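Tiltside sock bench: equipment and budget notes (README)

October 11, 2018
by Wanda Pawlak

Welcome, and thanks for opening this one first! The folder holds the spending plan for the sock bench at Tiltside, and since so many people have asked me what we bought, what we put off and what we wish we had budgeted for, I've tried to write it all down in one place. The sheet has 19 lines. Please don't sort it by price, the notes column refers to row order and I have already had to fix that once.

What's in the folder

- plan.csv, one row per item, with supplier and the month we expect to pay
- spares.csv, the small stuff (finger pads, cable, clips, socks)
- quotes/, scans of the quotes from Kubiak and Pukberg

How to read plan.csv

The "need" column runs from 1 to 4, where 4 means the bench stops without it. Arms and grippers are a 4. So are cables, which I had down as a 2 until Danuta Baran talked me out of it over a very long lunch. Prices are before tax. An empty price means we are still waiting on Kubiak, and a zero means we already had the thing in a cupboard.

The table and the wooden beams come under "furniture", the power strip under "electrical". I know the hanger with its pegs and clips could go either way (it's under "spares" and I'd love to leave it there). Socks are a real line too, 70 pairs for the year, mostly plain ankle socks in red and grey, and yes, we argued about buying patterned ones.

What we're putting off

A second bench waits until February, when the Pukberg quote gets renewed. The Tileo floor mats wait too. I'd still like them, my knees would like them even more!

Two arms handling socks at the table, with the hanger above: 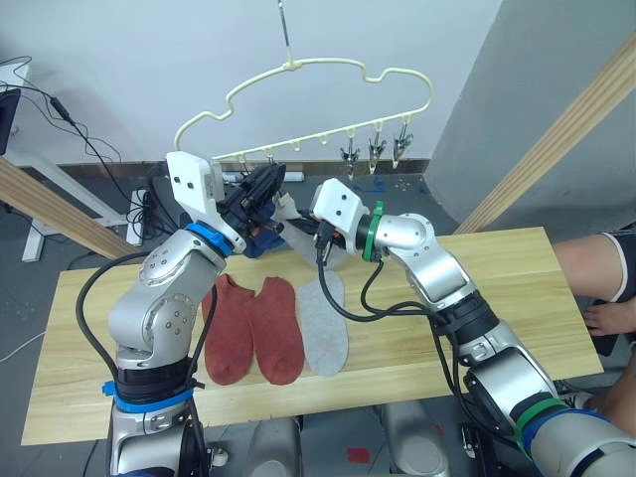
Aliki Galanis wrote back that the plan is still too thin on grippers, and that she would order 2 spare sets of fingers now and let the mats go altogether. She also asked for a separate row for cable ties and sleeves, so they stop vanishing into "electrical". I've added the row. The fingers are in as a request, price pending.

Related
- Tiltside bench: table and beam measurements
- Spares shelf, who restocks what (Maja Lis)
- Comparing the Kubiak and Pukberg quotes
- Sock shopping list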